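Provemstead lunch club switches to boxes that come back

The Monday lunch club in Provemstead has stopped using throwaway foil trays and now sends its meals out in plastic containers with lids, which are collected and washed for the next round.

The change began in August with 200 containers, bought with a grant of 3,000 dollars from the Marnmont neighborhood fund. The money also paid for a second rack for the dishwasher and five insulated carry bags.

Jadwiga Wysocka, who runs the kitchen, said the foil trays had become one of the club's larger bills. Last year it went through 3,734 of them.

"We were paying for something that got used for half an hour," she said. "People also told us the trays leaked in the car. A proper lid was the first thing they asked for."

Members who take a meal home are asked to rinse the container and bring it back the following week. There is no deposit. Drivers pick up empties from people who have their meals delivered.

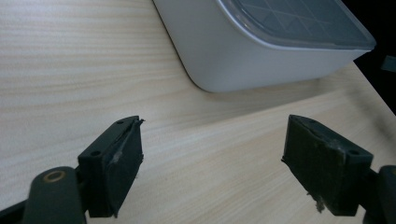 How returns work

Containers can be left at the side door on Ağca Street from 9 a.m. until the end of lunch. Lids should be taken off and stacked separately. Names written on tape should be peeled away first, as the glue is hard to remove once it has been through the dishwasher.

Sinan Akgül, one of the delivery drivers, said most people on his route had the empties waiting by the door in the first weeks. A few had kept theirs for leftovers.

"I just ask again the next time," he said. "They turn up."

The club cooks for members in Provemstead and the streets on the Marnmont side of the river. Soup will stay in paper cups for now. Wysocka said the kitchen had tried two kinds of soup tub and was not happy with either.

Nia Gronow of the Marnmont fund said it would look at the club's spending again in the spring before deciding on a second grant. Other kitchens in the area have asked to see the figures.

Anyone with a container still at home can hand it to a driver or bring it to the side door on any lunch day.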